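Wie ein Korb geflochten wird und warum Obst darin gut liegt

Wissen für Kinder ab acht Jahren

Ein Korb ist ein Behälter aus vielen dünnen Strängen. Die Stränge liegen abwechselnd übereinander und untereinander. Dadurch halten sie sich gegenseitig fest. In der Regel braucht man dafür weder Nägel noch Leim. Das Verfahren heißt Flechten und ist älter als das Töpfern.

Woraus besteht ein Korb?

Zum Flechten eignen sich Pflanzenteile, die lang, dünn und biegsam sind. In Mitteleuropa nimmt man vor allem die Zweige der Weide. In anderen Gegenden verwendet man Rattan, Bambus, Binsen oder Stroh. Rattan ist eine Kletterpalme. Ihre Triebe können sehr lang werden.

Trockene Weidenzweige brechen beim Biegen. Deshalb legt man sie vor der Arbeit in Wasser. Das Wasser dringt in das Holz ein und macht es weich. Nach dem Flechten trocknet der Korb, und die Zweige behalten ihre neue Form.

Die Teile eines Korbes

Jeder Teil hat einen Fachnamen. Der Boden wird zuerst hergestellt. Bei runden Körben beginnt man mit einem Kreuz aus kurzen, kräftigen Stäben. Von dort aus wird nach außen geflochten, immer im Kreis.

Danach kommen die Staken. So heißen die Stäbe, die vom Boden nach oben stehen. Sie bilden das Gerüst der Wand. Die dünneren Zweige, die quer um die Staken herumlaufen, heißen Flechtfäden. Ein Flechtfaden läuft vor der ersten Stake vorbei, hinter der zweiten, vor der dritten und so weiter. In der nächsten Reihe ist es umgekehrt.

Oben schließt der Rand die Wand ab. Dafür biegt man die Enden der Staken um und verflicht sie miteinander. Der Rand muss fest sein, damit sich die Wand nicht auflöst. Er ist oft dicker als das übrige Geflecht.

Der Henkel reicht meistens von einer Seite des Korbes zur anderen. Seine Enden werden tief in die Wand gesteckt – manchmal bis zum Boden. Hebt man den Korb an, verteilt sich das Gewicht auf beide Seiten.
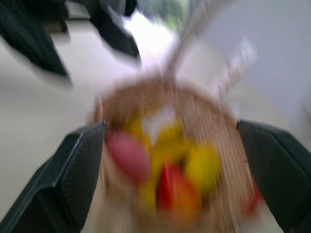
Obstkorb mit hellem Geflecht, rundem Rand und Henkel.

Warum liegt Obst gut im Korb?

Obst lebt nach der Ernte weiter. Es nimmt Sauerstoff aus der Luft auf und gibt Kohlendioxid, Wasser und etwas Wärme ab. Diesen Vorgang nennt man Atmung, auch wenn eine Frucht keine Lunge hat.

In einem geschlossenen Plastikbeutel kann das Wasser nicht entweichen. Es bildet Tropfen an der Innenseite. Auf feuchter Schale wächst Schimmel leichter. Durch ein Geflecht kann Luft strömen, und die Feuchtigkeit zieht ab.

Ganz unten im Korb ist der Druck am größten, denn dort lastet das Gewicht aller anderen Früchte. Harte Früchte wie Äpfel gehören daher nach unten. Weiche Früchte wie Pfirsiche legt man obenauf.

Ein Gas, das reif macht

Manche Früchte geben ein Gas ab, das Ethylen heißt. Man kann es nicht sehen. Ethylen wirkt wie ein Signal: Es lässt die Frucht selbst und manche ihrer Nachbarn schneller reifen. Reife Äpfel geben viel davon ab. Liegt eine grüne Banane neben einem reifen Apfel, wird sie schneller gelb.

Zitronen und Weintrauben reifen nach dem Pflücken nicht nach. Man erntet sie erst, wenn sie reif sind.

Versuch: Banane und Apfel

Du brauchst zwei grüne Bananen, einen reifen Apfel und zwei Papiertüten.

Lege eine Banane allein in die erste Tüte. In die zweite Tüte kommen die andere Banane und der Apfel. Falte beide Tüten oben zu und stelle sie nebeneinander an einen schattigen Platz. Sieh jeden Tag zur gleichen Zeit nach und schreibe auf, welche Farbe die Schalen haben. Nach 6 Tagen endet der Versuch. Vergleiche deine Notizen.

Den Korb pflegen

Staub entfernt man mit einer trockenen Bürste. Klebt etwas am Geflecht, hilft ein feuchtes Tuch. Danach muss der Korb an der Luft trocknen, aber nicht direkt auf der Heizung, weil die Zweige dort spröde werden. Eine faule Frucht nimmt man sofort heraus und wischt die Stelle ab.

Kleines Wörterverzeichnis

Ethylen: Gas, das die Reifung von Früchten auslöst oder beschleunigt.
Flechtfaden: dünner Strang, der quer um die Staken läuft.
Henkel: Griff zum Tragen.
Stake: aufrechter Stab in der Korbwand.

Text: Haruto Tsuchiya
Fachliche Durchsicht: Tatsuya Koyama, Flechtwerkstatt Nastby
Stand: 30. Januar 2024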